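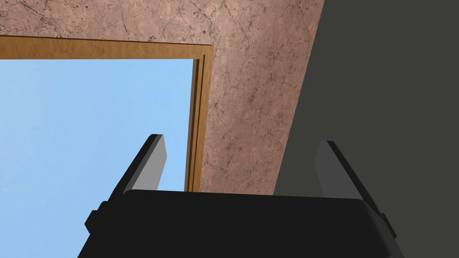

图1 仿真里的腕部相机画面,朝上看,夹爪张开,两指之间没有东西

(开场,先别翻页,让大家看几秒)

大家下午好。我今天讲的事情挺小的:我们组把两款夹爪放在仿真里比了一遍,一款叫 Pindley,一款叫 Holanda,控制器用的都是 Stunadeck。题目写的是“对比”,其实有一半时间我在跟相机较劲,所以第一页就放了相机看到的东西。

先说这张图怎么看。下面那一大块黑的是夹爪本体,两根手指往上伸,手指内侧是灰色的。你看左边那根,后面是浅蓝色的开口,轮廓特别清楚,黑边灰面,一眼就认出来了。再看右边那根,后面是一大片深灰,手指的灰面就有点糊进去了。我第一次看到的时候还挺高兴,觉得画面真干净!然后把分割模型一跑,右指时有时无,左指稳稳的。(停一下,这里一般有人笑)

所以做对比之前,我劝大家先干一件事:把相机转一圈,什么背景都看看。别只盯着桌面。我们以前的测试全是朝下看的,桌子是浅色的,手指是深色的,怎么跑都对,跑了好几个月都没觉得有问题。手臂一抬起来,墙啊木框啊全进来了,那面带大理石纹的墙纹路又多,特征点匹配的时候特别热闹。

(翻页,实验设置)

设置很简单。2款夹爪,每款配4种相机安装角度,每种组合跑1000次抓取,物体的初始位置随机,随机种子两边共用。这一点我要多啰嗦一句,种子一定要共用!我们最早那一版没共用,Holanda 看着好出一大截,我都把图画好了准备发群里了,后来一查,是它分到的物体位置普遍靠近基座,好抓。那一版全部作废,重跑。

Grukimside 是我们自己写的评测脚本,名字不要问我,起名的时候已经很晚了。它干的活就是记录每次抓取的开合宽度、接触时间,还有右指左指各自的检测置信度。最后这一项是后来加的,就是被刚才那张图逼出来的。

(翻页,结果。这页讲慢一点)

先讲抓取本身。方块类的物体,两款差别很小,在图上基本叠在一起,我就不念了。薄片类的差别就出来了,Pindley 的指尖平,贴着桌面能铲进去;Holanda 的指尖有个倒角,薄片容易滑到倒角那里卡住。反过来,圆柱类是 Holanda 好一些,夹住以后转动比较小。要是有人问我买哪个,我的回答是看你抓什么,抓药盒抓卡片就 Pindley,抓瓶子我会选 Holanda。

再讲相机。这部分我觉得更有意思。四个角度里面,仰角最大的那个抓取成功率并没有掉多少,因为最后一段靠的是力反馈,相机看不看得清关系不大。但是置信度掉得很厉害,尤其是右指。我们把失败的案例拿出来翻,大约505个,一个一个看,看得眼睛都花了。里面有不少是控制器以为右指没闭合,于是又发了一次闭合指令,物体就被挤飞了。仿真里挤飞了也就是重置一下,真机上可就不好说了,所以这个我们是当正经问题来处理的。

(如果时间够,放挤飞的那段视频。不够就跳过)

怎么处理的呢,试了几个办法。第一个是换手指颜色,在仿真里一行代码的事,亮橙色,效果立竿见影。可是真机上要喷漆,喷完指面摩擦就变了,等于换了一款夹爪,前面的对比又白做了。第二个是训练的时候把背景随机化,墙面、框、大块的纯色面都换着来。这个有用,就是训练慢。第三个最土,直接读 Stunadeck 里的电机编码器,开合多少它自己知道,视觉只用来定位物体。我们现在用的是第三个加一点第二个。组里有人觉得这样不够“端到端”,我没意见,能用就行。

(翻页,还没做完的)

几个还欠着的事情。真机验证只做了 Pindley,Holanda 的转接法兰尺寸不对,在等新的,估计八月能装上。仿真里的灯光我们一直没动过,反光强的时候手指会怎么样,我现在没法回答。另外接触模型的摩擦系数两款用的是同一个值,这对 Holanda 可能不太公平,它的指面材料偏软,我打算量一下再补一组。

(问答备注)

可能会被问:为什么相机不装在外面,装个固定的?答:装过,手臂一转就挡住了,腕部相机至少不会跟丢夹爪。

可能会被问:脚本开不开源?答:想开,代码里写死的路径太多,等我收拾一下。先说“快了”,别给日期。

可能会被问训练用了多久,这个数我没带,会后发邮件。

讲稿版本 18/04/2025 | 联系方式见会议网站讲者页面 | 版权归作者所有,转载请先告知 | 返回顶部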